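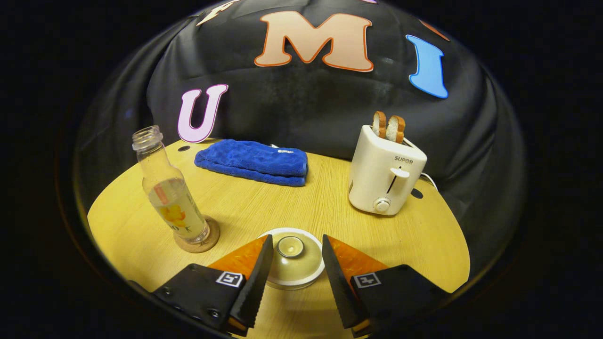

*Prepared by Friederike Baumgart and Umesh Sengar, Jadamholm Household Objects Collection. Reviewed by Hooman Azimi.*

# Jadamholm Tabletop Sets

This data card covers the Tabletop Sets portion of the Jadamholm collection, a record of ordinary household items arranged on small tables. It is intended for staff and outside researchers who catalog domestic goods or study how such goods are grouped in use. The current release is maintained under the working name Melodska.

## Contents

The release holds 1333 entries. Of these, 1285 have complete item records; the remainder are awaiting a second reading and are marked `pending` in the index.

Each entry corresponds to one arrangement. Items are drawn from the kitchen, the bath and the linen shelf, and are mixed on purpose. An arrangement may put a kitchen appliance beside a folded towel, or a bottle on a coaster with nothing else that belongs to a table setting.

## Record fields

| Field | Description |
|---|---|
| `surface` | Shape, color and general material of the tabletop |
| `backdrop` | Fabric or wall behind the table, with any lettering |
| `item` | Common name of the object |
| `marking` | Brand name or label text, as far as it can be read |
| `position` | Place on the table, in plain words |
| `state` | Folded, open, capped, uncapped and so on |
| `note` | Free text |

## Sample record

The opening arrangement is entered as follows.

- `surface`: round, wooden, pale yellow
- `backdrop`: black fabric with large cut-out letters, "M", "I" and "U" legible
- `item`: toaster, two-slot, white
 - `marking`: SUPOR
 - `position`: right side
- `item`: towel, microfiber, royal blue
 - `state`: folded flat
 - `position`: toward the back center
- `item`: bottle, clear glass
 - `state`: uncapped, small amount of liquid
 - `marking`: partial, not transcribed
 - `position`: left side, on a round cork coaster

## Cataloging rules

**Brand names.** A name is entered only when it is printed on the item and can be read in full. Partial lettering is recorded as partial. Catalogers should not complete a word from memory, even when the product is familiar.

**Liquids.** The presence of a liquid is recorded, but the kind of liquid is not. Fruit or flower artwork on a label is not evidence of the contents.

**Linens.** Towels and cloths are described by color, texture and fold. A small tag or embroidered logo goes in `note` unless its text is legible – in that case it is moved to `marking`.

**Coasters and trays.** These are items in their own right. Earlier versions of the index treated a coaster as part of whatever stood on it, and entries from that period have been corrected.

**Backdrop letters.** Letters are listed individually. They are not to be joined into words.

## Known limitations

Color terms were assigned by 2 catalogers and differ in places, most often between beige and cream. Labels on clear glass are difficult to read, and `marking` is left partial more often for bottles than for any other item.

## Corrections

Corrections may be sent to Saoirse Lenihan at the Jadamholm records desk. Please give the entry number, the field and the proposed wording. Requests are reviewed each Tuesday, and accepted changes appear in the next index. The next index is planned for September.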